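Best way to store opened snack packs in a small pantry?

stulteck61
Moved in September, pantry is 28 inches wide and everything slides into a heap. Multi packs are the worst, the bags split and then its crumbs everywhere. Anyone got a system?

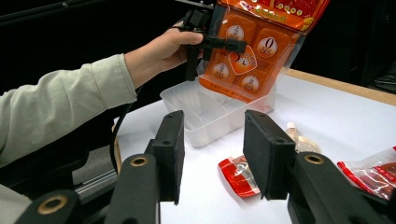 Dont want to spend much. No drilling, we rent.

Womach
Bins. Measure the shelf first, I didnt and had to return 2.

meinecke142
Clear ones so you can see whats running low. Oldest stuff up front. Tension rod across the shelf stops tall boxes tipping, no drilling.

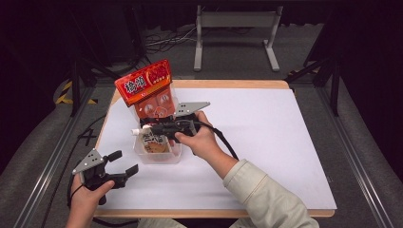

Small clear container on the white board

Skip lids, you'll never put them back on.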